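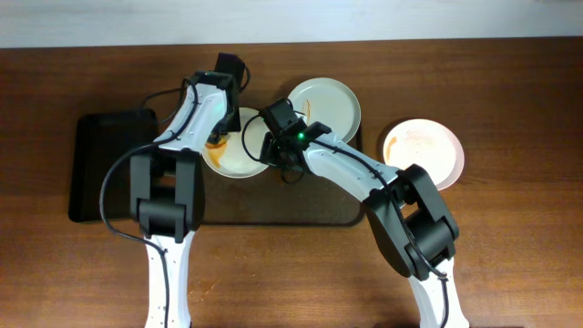

Three plates on the table, wall behind.

April, 4.30 pm. Glaze notebook, Jadholm batch.

Second go at the dishwasher claim. The Skostbridge leaflet says their clear glaze keeps its gloss "for the life of the piece". Whose life? Ran the tiles up to 128 cycles with the ordinary powder and the gloss reading fell from 356 to 290 on our meter. Montri thinks the meter drifts. It may well, but I checked it against the black standard before and after and got the same number both times, so I'm not letting the glaze off that easily.

Liliana blames our hard water. Fair point -- the leaflet doesn't mention water at all. Nor does it say what powder they used, or whether anyone washed anything.

Tiles 4 and up came from the top shelf of the kiln and look duller to me even unwashed. Don't mix them in with the rest.

To do: repeat with softened water, same powder. Ask Skostbridge for their raw readings (asked once already, got another leaflet). Montri to borrow the Saithong meter.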